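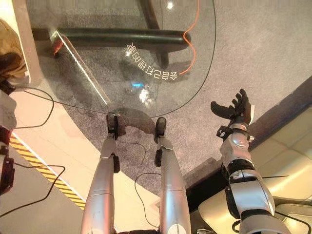 스켈라크(Skelach) 학생 로봇 동아리 하반기 참가자 모집
거실 정리 과제반 / 원격 조작·기록·채점

먼저 밝혀 두자면, 저희는 집안일을 다 해 주는 로봇이 곧 나온다는 말을 별로 믿지 않습니다. 발표회 영상은 대개 잘된 한 번만 보여 줍니다. 그 앞에 몇 번을 떨어뜨렸는지, 사람이 어디까지 손을 댔는지는 자막에도 없습니다. 지난 학기에 저희가 거실 정리 과제를 시도한 횟수는 312회이고, 사람이 끼어들지 않고 끝까지 간 것은 13회입니다. 이 숫자를 보고 김이 샜다면 다른 동아리를 알아보시는 편이 낫습니다. 왜 이것밖에 안 되는지 따져 보고 싶은 분을 찾습니다.

무엇을 하는 반인가

휴머노이드 한 대로 거실에서 물건을 집어 제자리에 놓는 과제를 합니다. 소파와 러그가 있는 연습 공간을 쓰고, 조작자가 원격으로 움직인 기록을 모아 학습에 넣은 뒤 같은 과제를 다시 시켜 봅니다. 말로 하면 간단한데 실제로는 케이블 정리와 재시작, 영상 돌려 보기에 시간이 제일 많이 갑니다. 로봇 앞에 서 있는 시간이 길 것이라는 기대는 접고 오십시오.

학기 말에는 노로낸스(Noronance) 교류전에 나갑니다. 작년 교류전에서는 순위표가 과제 완료 시간만 따졌고, 조작자가 몇 번 개입했는지는 적지 않았습니다. 저희는 그 방식에 동의하지 않아서 개입 횟수를 따로 공개했고, 순위는 당연히 낮았습니다. 올해도 똑같이 할 생각입니다. 상을 타서 자기소개서에 쓰려는 분에게는 추천하기 어렵습니다.

모집 분야

조작 담당. 원격 조작 장비를 쓰고 시연 기록을 만듭니다. 한 번에 오래 집중해야 하고 같은 동작을 지겹도록 반복합니다. 게임을 잘한다는 말은 지원서에 안 쓰셔도 됩니다. 지금까지는 별 상관이 없었습니다.

기록 담당. 실패한 시도를 빠짐없이 분류합니다. '조금 아쉬운 성공' 같은 항목은 없습니다. 성공 아니면 실패이고, 실패에는 이유를 한 줄 적습니다. 이유를 모르면 모른다고 적습니다. 현재 분류를 기다리는 영상이 약 656개 있습니다.

학습 담당. 파이썬을 읽고 고칠 수 있어야 합니다. 논문에 나온 성공률을 그대로 믿는 분보다는 평가 조건부터 찾아보는 분이 맞습니다. 내부 기록 도구 이름은 칸덱(Kandeck)이고, 문서가 부실합니다. 들어와서 고쳐 주시면 고맙겠습니다.

안전 담당. 전원과 비상정지를 맡고, 출입 구역과 바닥 배선을 점검합니다. 네 분야 가운데 권한이 가장 큽니다. 안전 담당이 멈추라고 하면 교류전 전날이라도 멈춥니다.

지원 자격

재학생과 휴학생 모두 가능하며 전공은 보지 않습니다. 한 학기 동안 주 2회 저녁 모임에 나올 수 있어야 합니다. 시험 기간에는 모임이 없습니다. 로봇을 만져 본 경험은 없어도 됩니다. 다만 안전 교육을 마치기 전에는 로봇이 켜진 동안 작업 구역에 들어갈 수 없고, 여기에는 예외가 없습니다.

해 드릴 수 있는 것과 없는 것

조작 장비와 학습용 서버 시간, 모임 날 저녁 식사는 동아리에서 부담합니다. 활동비는 없습니다. 학점 인정은 작년부터 신청 중인데 아직 답을 못 받았으니 없다고 생각하고 지원해 주십시오. 취업에 도움이 되느냐는 질문을 자주 받습니다. 저희도 모릅니다. 도움이 된 선배도 있고, 전혀 다른 일을 하는 선배도 있습니다.

지원 방법

동아리방 112호 앞 지원함에 종이로 내거나 동아리 게시판의 지원 양식을 쓰시면 됩니다. 마감은 2026-07-04 자정입니다. 분량은 한 쪽이면 충분하고, 아래 두 가지를 꼭 적어 주십시오.

하나, 로봇 시연 영상을 보고 의심이 들었던 경험. 어느 장면이 왜 이상했는지 구체적으로 써 주십시오. 의심이 틀린 것으로 밝혀졌어도 괜찮습니다.
둘, 희망 분야와 피하고 싶은 분야. 첫 희망대로 배정된다는 보장은 없습니다.

면담은 조작 쪽을 맡은 아만카이 두란과 기록 쪽의 두아르트 파셰쿠가 함께 봅니다. 20분쯤 이야기를 나누고, 실패 영상 하나를 같이 보면서 어떻게 분류할지 묻습니다. 정답은 정해 두지 않았고 저희끼리도 자주 갈립니다. 결과는 붙든 떨어지든 모두에게 알려 드립니다.

지원 전에 연습 공간을 보고 싶은 분은 글로리아 마투스에게 게시판 쪽지로 연락해 주십시오. 견학 중에 로봇이 한 번도 제대로 못 움직일 수 있습니다. 그런 날에도 일정은 바꾸지 않습니다.

문의: 스켈라크 동아리 게시판, 제목 앞에 [거실반]을 붙여 주세요.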